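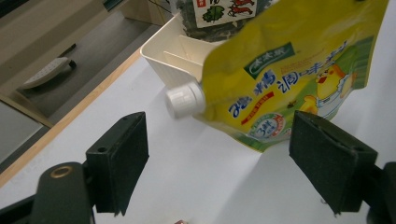 4. Mise en service de la balance de cuisine Surnance

4.1 Préparation

1. Retirez la languette de protection du compartiment à piles. La balance fonctionne avec 2 piles AAA fournies.
2. Posez l'appareil sur une surface plane et rigide, à l'écart d'une plaque de cuisson ou d'un radiateur.
3. Appuyez sur la touche ON/TARE et attendez l'affichage du zéro.
4. Choisissez l'unité avec la touche UNIT (g, ml, oz). La dernière unité utilisée reste en mémoire.

Remarque — La fonction ml est étalonnée pour l'eau et le lait. Pour l'huile, le miel ou les sauces épaisses, pesez en grammes.

4.2 Pesée avec un récipient

1. Placez le récipient vide au centre du plateau.
2. Appuyez sur ON/TARE. L'affichage revient à zéro.
3. Versez l'ingrédient lentement et relevez la valeur une fois le symbole de stabilité affiché.
4. Pour ajouter un autre ingrédient, appuyez de nouveau sur ON/TARE et recommencez à l'étape 3.

La charge maximale est de 3000 g, récipient compris. Au-delà, l'écran affiche « O-Ld » : retirez la charge sans attendre.

4.3 Pesée par retrait

Cette méthode convient aux assaisonnements conditionnés en flacon ou en sachet à bouchon.

1. Posez l'emballage debout sur le plateau, dans un bac peu profond s'il manque de stabilité.
2. Appuyez sur ON/TARE.
3. Prenez l'emballage, dosez, refermez et reposez-le au même endroit.
4. Lisez la valeur négative : « -40 » signifie que 40 g ont été prélevés.
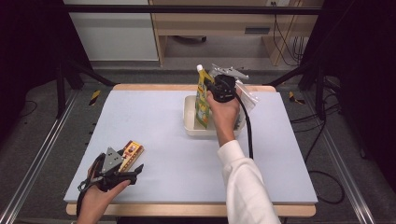

Fig. 7 — Sachet jaune à bouchon blanc et bac rectangulaire peu profond.

La balance s'éteint après 172 secondes sans variation de poids et la tare est alors perdue. Si le dosage risque de durer, notez le poids de départ avant de prélever.

ATTENTION
— Ne plongez jamais la balance dans l'eau. Essuyez-la avec un chiffon humide, puis séchez-la.
— Ne rangez rien sur le plateau, même appareil éteint.
— Retirez les piles en cas de non-utilisation prolongée.

Pour l'étalonnage, voir la section 5.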